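Sliding-scale registration

Sliding-scale registration (also sliding scale ticketing, tiered giving, or "pay what you can with steps") is a way of charging for a festival, retreat or gathering where people pick their own price from a short list. Used mostly by small non-profit events. The top steps pay for the bottom ones.

Origins

Grew out of clinic fees and church suppers, more or less. Festivals picked it up later, once online checkouts made it easy to show several prices side by side. One early user was the Zononach gathering, a summer weekend of song and shared meals, which dropped its flat ticket in 2000. Its founder Dymphna Kinsella wrote in the programme that year that the flat price "was keeping out the very people who stacked the chairs". Zononach ran on three steps for its first few years, then four.

How it works

Usually three or four steps. Names vary a lot -- Supporter, Standard, Community, or trees, or birds. A typical list:

Supporter: above the true cost of a place. The extra goes to the pot.
Standard: the true cost, meaning the whole budget divided by expected places.
Community: below cost, no questions asked.
Helper: lowest or free, in return for shifts.

Most events don't ask for proof of income. Some ask for a tick in a box to say the buyer has read the guidance. A few put a cap on Community places and open more as the Supporter money comes in, this is sometimes called a rolling cap.

Add-on gifts are separate. These are the small sums offered at checkout, after the step is picked. In the UK the gift part may count for Gift Aid if it is truly a gift and the organiser is a charity, but the ticket price itself normally doesn't, so organisers keep the two lines apart on the reciept.

Wording

Matters more than the numbers, by most accounts. Guidance tends to list signs that a person might pay more (owns a home, has savings, can take paid leave) or less (debt, caring for someone, between jobs). Eldana Kahsay, who set up the scale for the Gebretsadik harvest festival, cut the guidance from a full page to two lines and moved it above the prices. She reported fewer emails and a slightly higher average. One event, so not much to go on.

Default choice matters too. Itent, a weekend of talks and walks, had its form pre-select the top step for a season. Complaints. Changed back to no default.

Criticism

Main ones: people feel judged, or judge themselves, and pick the middle. Income is hard to forecast. Those who most need the low step sometimes won't take it -- a known problem, partly eased by giving the steps plain names that don't sound like charity. Others say it lets organisers off the hook for high costs generally.

There is also the matter of badges. Early Zononach wristbands came in a different colour for each step, which was dropped after 2 summers. Most guides now say the step should not show anywhere on site.

Related forms

Pay what you can: no steps, open box.
Bursary: fixed price with a fund to apply to. More paperwork, more certain income.
Paid-forward place: a buyer covers a second, unnamed person in full. Vidilow does it this way alongside a flat ticket, and had 60 such places at its last gathering. 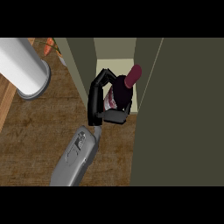
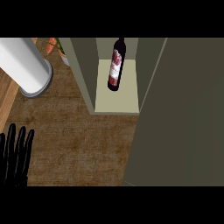
Can someone change step after they have booked?
Most events allow a move in either direction until the booking closes, with the difference refunded or paid by card. After that it is up to the organiser, though a move upwards is rarely refused.

Comments

marl_h: Useful, thanks. We tried three steps at our folk weekend and nearly everyone went for the middle one, just as it says. Going to try the shorter guidance next.

Pia T: Should the Helper step really be on the list? Ours is a seperate form, helpers get confused otherwise.

oldgreenvan: I paid Community for years and Supporter now. Glad it was there. The coloured wristbands were awful by the way

Last edited 2024-04-12 | Contact the editors | Text free to reuse with credit | Back to top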